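4. Recording a Refill Example

Now the fun part! With both Skidby grippers paired and the head camera running, you can start giving Orby examples to learn from. The refill task (pouch to jar) makes a great first one.

1. Stand at the near edge of the table and slip a hand into each gripper.
2. Set the jar close to you, with its lid beside it and the pouch on the right.
3. Bring the right gripper's jaws to the lower part of the pouch. Keep the left one near the lid.
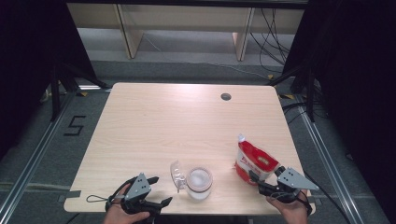
Figure 4-1. Right jaws at the pouch, left gripper by the lid.

4. Say "start" and wait for the tone. Work at an easy, natural pace.
5. Tip the pouch toward the jar. Small wobbles are welcome, and Orby learns a lot from how you correct them!

CAUTION: Let the gripper cables hang free. A tight cable can tug your wrist in the middle of a pour.

Note: Spilled a little? Keep going and tag the take "recovery" when you save it. Aim for 30 takes, and keep at least 2 recoveries in the set.

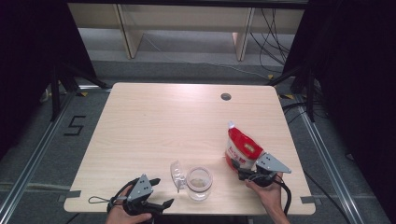 4.1 Checking Your Takes

Open the take list and play each one back at double speed. Delete any take where a gripper leaves the camera's view, then press Upload.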